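The weight of a toy potato

Moulded play food looks simple to make. Most of it is blow-moulded or rotationally moulded in soft vinyl, and the wall thickness decides nearly everything else: weight, feel, and how the piece behaves when a child stands on it. At the Dormont works in Fulledton, a full tool set for the Bramley range covers fruit, vegetables and bread, and each tool is rated for 2000 shots before its parting line is dressed.

Rotational moulding suits lobed shapes such as peppers. The powder or liquid coats a heated cavity evenly, and there is no core to withdraw. Cycle times are long — almost 900 seconds for the largest pieces — so output depends on how many cavities fit on one arm.
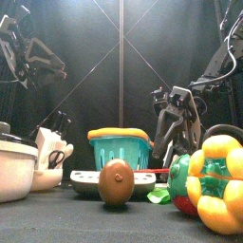
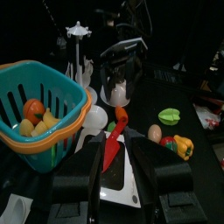
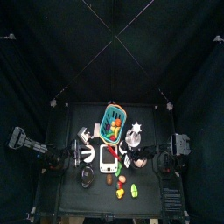

Toy fruit and vegetables, with a teal slotted basket.

Colour and wear

Pigment is added before moulding, so a scratch shows the same colour underneath. Painted details are the weak point. Leaves and stems are either sprayed through a mask or moulded separately and pressed in, and pressed parts must pass a pull test at the temperature of a warm playroom.

Baskets are injection-moulded in a harder plastic. Slots save material and let the part cool evenly, but they leave thin ribs that can whiten when bent. Khasawneh, which supplies the basket tooling, now specifies a wider radius at the foot of each rib.

Related

Why wooden blocks are still sanded twice
Dolls' house hinges: a short history
The return of the tin whistle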